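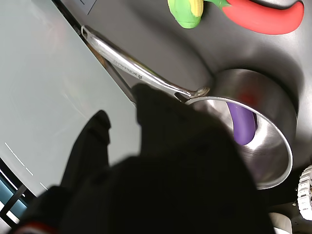 Does a small public library need a paid discovery layer on top of its catalog? Only if patrons are failing to find things the library owns, and you have looked at your own search logs to check.

I put that first for the people who skim the list on their phones. The rest is a reply to the message from this morning, which I've trimmed.

> We are a two-branch system and the board is keen on Primier. The demo was
> very impressive. The rep says libraries our size see circulation go up
> within months of switching. Has anyone moved to it from Clasance, and did
> you see the same bump? We'd have to decide by December to get the
> introductory price.

We went through this with a different product, Trirkitska, so take what follows with that in mind. I haven't run Primier and can't tell you whether it's any good. I can tell you what I'd want to know before signing.

First, the bump. Up from what, and counted how? Our rep had a chart too. When we asked for the numbers under it, we got two libraries, and one of those had opened a new children's room the same year. I wouldn't call anybody dishonest over that. I also wouldn't pay for it.

Second, the demo. Demos run on the vendor's records, which are beautiful. Yours have brief records from before the last migration, three spellings of the same series, and DVDs cataloged as books. (Ours did, anyway.) Ask them to load 1000 of your own records, picked by you, and let a couple of desk staff try to break it for an afternoon. Our vendor said this was "not part of the standard process." We asked again and then it was.

Third, the logs. Before we talked to anyone a second time we pulled 500 searches that returned nothing in Clasance and sorted them by hand. It's dull work, and it took 4 of us most of a slow week between desk shifts. The biggest pile was titles we simply don't own. The next was misspelled author names. Clasance has a "did you mean" setting that had been switched off, and as far as I can tell it had been off for years. We switched it on. The pile that a discovery layer would have fixed was small enough that I stopped arguing with our director about it.

As for the deadline, I've seen a lot of introductory prices in this field and I have yet to see one that couldn't be had again the following spring. Get the renewal price for year two in writing, and ask what it costs to get your data out if you leave. If the answer to the second one is a phone call, I'd worry.

If someone here has used Primier for longer than a year and likes it, I'd be glad to read that, especially with figures from before and after. Somebody from the Abdelaziz branch posted about it a while back but I can't find the thread, and the archive search on this list is no help at all.

I still have the spreadsheet we used for sorting the failed searches. Write to me off list if you want a copy. The column headings are a mess.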